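3.2 Front-desk workload and claim handling

Reception staff at the Kedbridge dental clinic logged each insurance query by hand during February.

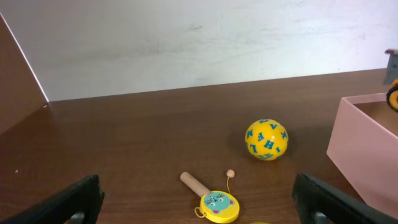 Nokuthula Gumede

Of the 88 claims lodged in that period, 54 were settled without a second call to the insurer. The remainder were held over and coded by cause, most often a missing pre-authorization number.

Figure 2. Tabletop with an open cardboard box of small toys.

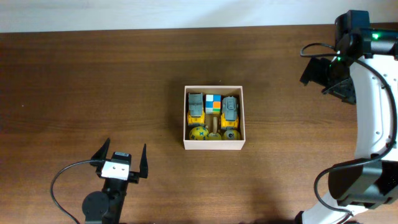 Coding was done by two raters working separately. Where they differed, the cause entered by the receptionist at the time of the call was kept.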